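4.2 Sizing the purchase from simulated trials

The equipment plan for the Modise kitchen cell was drawn up before any hardware was ordered. Two layouts were costed: a single arm on a linear rail, and a pair of fixed arms sharing one worktop. The supplier quotation for the rail option, prepared by Jultness and dated 08/11/2018, excluded guarding and the spare gripper fingers, so both items were added to the rail total before the comparison was made.

Simulation was used to decide which layout to fund. Each task was run 1640 times per layout in the Lullen simulator, with the starting positions of the food items and the worktop fittings drawn afresh for each run. Compute time was charged to the planning budget – a line that earlier plans in the group had left out – and was spread over 3 years together with the software licence.

Tasks were restricted to handling produce on and between flat surfaces, as these make up most of the intended workload. Figure 6 gives a view from the two-arm layout, with an eggplant on a woven placemat, a red fruit on a cutting board and an open gripper beside the placemat. Reach was scored separately for each arm. A run in which either arm entered the space reserved for the other was counted as a failure, whether or not the item was moved. This rule is strict and favours the rail layout, which has no shared space to police.

Gripper wear cannot be judged from simulation. The allowance for replacement fingers was therefore taken from the maintenance records kept by Charmaine Engelbrecht for the older Drarkero cell, and was held equal for both layouts.

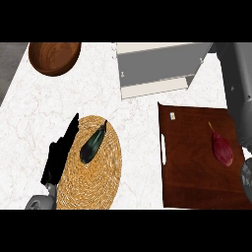
Figure 6. Simulated worktop, two-arm layout.

4.3 Contingency and order of spending

Purchases were split into 2 stages. The arms, controllers and mounting plates fall in the first; force sensing and a second set of fingers are held back until acceptance tests are complete. Delia Cisternas reviewed the split in July and moved the safety scanner into the first stage.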